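Handover fault, two arms — the left one won't let go
Last updated 3/26/20

grurnley_bench
Had a proper scare with the Cindholm pair last night. The job is dead simple, one arm passes a cube to the other, and it's been fine since December. Then on run 13 the left gripper ignored the release command and the right arm pulled anyway. Bang, stripped gear.

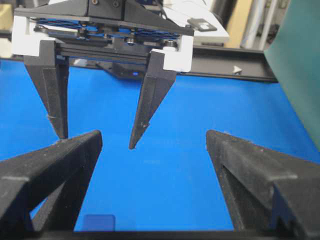

My theory is dust. I've cleaned the rails twice and the grit still comes back. It gets everywhere — look at the white specks all over the fingers, and then think what's inside the slide. If the jaw sticks even slightly, the controller waits 2 seconds and carries on as if it had opened.

Dosivitz
Don't buy it. Dust makes a jaw slow, it doesn't make the other arm pull. Which firmware?

grurnley_bench
Version 7, same as always. I've only changed the approach, so the cube now comes in from overhead with the fingers waiting underneath.
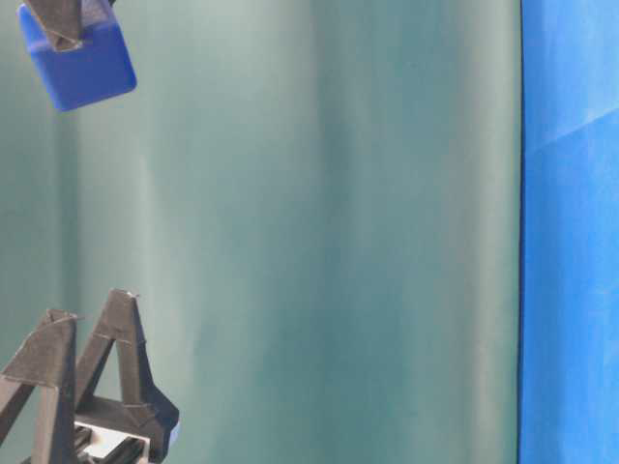 Đào reckons the approach is a red herring and you've got no grip check at all. I'm with that. Your right arm should never move on a timer, and please tell me your hand wasn't in there!

grurnley_bench
It wasn't, but the stop button was out of reach, so point taken. I've moved it. Back to the side-on handover at half speed for now.

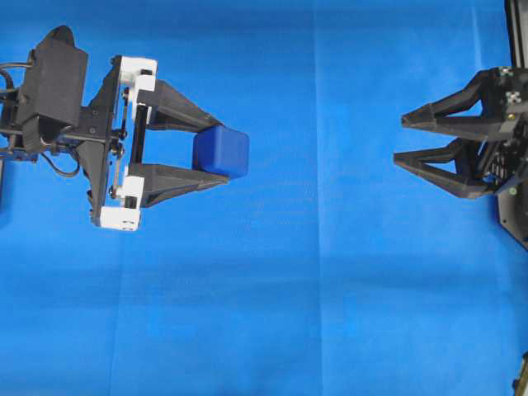 Left gripper holding, right one open.

Dosivitz
Still say it's software. Post the log.

2 shares · 13 comments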